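The slow squeeze: what the Maihi team found in December

Anyone who stopped by the Ninevach floor in December will have heard about the jaw that wouldn't let go. It's fixed now, and the hunt for the cause was such a good one that we wanted to share it properly!

It started at 11 in the morning, in a run of pick-and-hold trials with hand tools. Tegan McPhee had taken hold of a screwdriver by the handle, held it up, and released the trigger. The jaws stayed shut. A moment later they tightened - slowly, with no alarm and nothing odd on the log screen. She put the whole thing down, pulled the power and got the tool out by hand. No one was hurt, but the handle had two neat dents in it.

The first suspect was the trigger spring, which had a bad reputation from the summer. It was fine. Next came the new Siten firmware, and we rolled it back and ran 200 open-and-close cycles without a single hiccup. We were ready to celebrate. Then it stuck again on the very next session, old firmware and all.
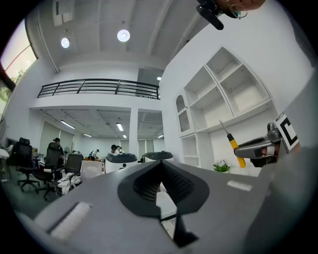 What cracked it was Tegan's notebook. She had written down how the gripper was held each time, and both faults came with the wrist rolled well over to one side. In that position the sensor cable was pulled tight against its clamp, and one wire inside had worn nearly through. When it lost contact, the controller read zero force and did what it was told to do with zero force: close a little more. Such a small thing, and so satisfying to see it on the meter at last!

The repair has 2 parts. The cable now has a longer loop and a softer clamp, and the controller treats a sudden zero as a fault and opens the jaws (gently). We've since done another 200 cycles, this time rolling the wrist all the way over on each one, and it let go every time.

If you have a Prulance unit on your bench with the older clamp, please stop using it until the cable has been swapped. Kits are in the parts drawer, and Tegan is happy to walk you through the job - bring a small hex key and fifteen minutes.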